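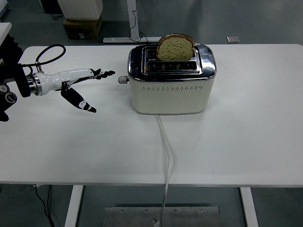
Re: [kaltness-users] Thumb drifts after tool change

On the Kaltness list, in December, someone wrote:
> Our hand loses its thumb zero whenever we refit the flange.
> Is a full recalibration the only cure? It takes 44 minutes
> and I have read all the magazines.

No, thank heavens. Look at the cable loop over the wrist first. Ours was too tight and tugged at the hand every time the arm rolled. Give it slack, refit the flange, then reload the thumb offset from the Gidumo menu. We use 1,037. The Vivetti manual says 568, and the Vivetti manual is welcome to it.

After that I check the finger against the toaster, with bread in. A proper test block is on order.
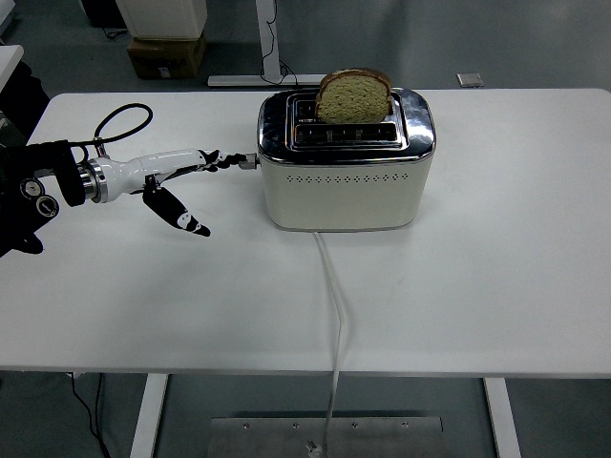

Fingertip check at the toaster, cable looped over the wrist.

If the tip still wanders, suspect the mount bolts before the software. I never do, and it costs me an afternoon.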